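So the laundry project has a name now. We're calling it Lallero, which was Vaughn's suggestion and beat mine by one vote (mine was Foldilocks, and I stand by it). Vaughn Whitfield joined us in July, he's a retired tailor, and he's the only person in the club who can fold a shirt without looking at it. More on him in a bit.

For anyone new here: I go to the Gavgate robot club, evenings, upstairs from the bike repair place. We're a mix of students from the college and people like me who used to be good at soldering. Every year the college runs a little showcase and every year we enter something daft. Last year it was a thing that watered plants and also, on one memorable occasion, my shoes. This year it's folding clothes with two arms.

I thought this would be easy! I really did. Blocks are easy. Cups are easy once you've dropped enough of them. Then you put a T-shirt in front of the thing and everything you know goes out of the window, because a T-shirt is a different shape every single time you put it down. You can't tell the arm "pick up the corner" when the corner is somewhere inside the heap having a nap.

## How we're doing it

We teach it by demonstration. One of us drives the pair of arms by hand through a folding job, using a second, smaller pair that the big ones copy, and everything gets recorded. Do that enough times and you train a model on the lot and see what it makes of it. We've got 356 recordings so far. Of those, 213 are what I'd call usable, and the rest are people sneezing, people forgetting to press record until halfway through, and one entire evening where the left and right channels were swapped (me, sorry, I have bought biscuits).

The rule we settled on is that each recording starts with the clothes chucked down any old how. At first we were all laying them out nicely, sleeves straight, like a shop window, and the first model we trained was brilliant at folding shirts that were practically folded already. Give it a crumpled one and it patted it. Just patted it, over and over, like you'd comfort a dog.

So now it's mess only. Vaughn is not allowed to put things down any more as he physically cannot do it untidily. We've tried. He drops a shirt from shoulder height and it lands square.

## What Vaughn knows that we don't

He watched us for a whole evening without saying much, drinking tea out of the good mug, and then asked why we kept going for the hem first. None of us had an answer. It's just where the edge is! He showed us how he does it: get hold of it anywhere, lift, let it hang, and the weight of the cloth brings the low corner to you. Then you take that corner with the other hand, and let go with the first, and now you've got somewhere to start from.

We spent the next two sessions trying to drive the arms like that and it's much harder than it looks. The handover is the killer. Both grippers have to be close together without bashing into each other, and you have to judge how tight the cloth is when you can't feel it at all. Too slack and the second gripper closes on air. Too tight and the first one loses its grip and the whole lot slithers down. I'm getting it maybe half the time. One of the first-years, who plays far too many video games, gets it nearly every go and is unbearable.

We've also had a long argument about colours. I brought in a bag of old stuff from home and it was nearly all dark, as that's apparently who I am now. The students reckoned dark clothes would be murder for the model, no visible creases, no clear edges, and we should stick to bright things. I said people own dark clothes. We compromised by using both, so the pile is now a mixture and the bag lives under the bench, and please could whoever took the grey jumper bring it back.

The other row was over wrist cable. The cables on the arms want to go everywhere the arms go, and if you don't leave enough slack at the top they tug, and if you leave too much they flop into the shirt. I did the rerouting at 11pm one night with a packet of clips and I'm quite proud of it, even if it isn't pretty.

Anyway, handover practice:

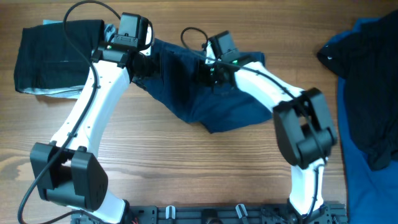 *Both grippers on the navy one, with the rest of the pile waiting its turn.*

I like how the cloth bunches up between the two of them. It's the bit I find hardest to drive, and I catch myself holding my breath every time, with my own elbows stuck out to match.

## Where we are now

The current model, number 7, can do a flannel. I know, I know. But it does a flannel properly, from a heap, and it managed it 8 times in a row before it had a wobble and tried to fold the table. T-shirts are next. It'll pick one up quite happily and get it hanging, and then it seems to lose interest, so we need a lot more recordings of the middle part. Vaughn has offered to have a go at driving, which I'm very excited about, as he's the one who knows what the cloth is going to do before it does it. He's a bit nervous about the little hand grips. I've told him the first-years broke two in their first month and they'll mend.

Jeans are banned until further notice. We did try a pair. The arms got them off the table and then sort of sagged, and there was a smell from one of the motors, and we all agreed to put the kettle on.

If you've got old T-shirts you don't want, any size, any state (clean, please!), bring them along. Long sleeves especially, as we've only got two and they're both going at the cuffs. And if anybody has a spare fan heater for upstairs I will be your friend for life.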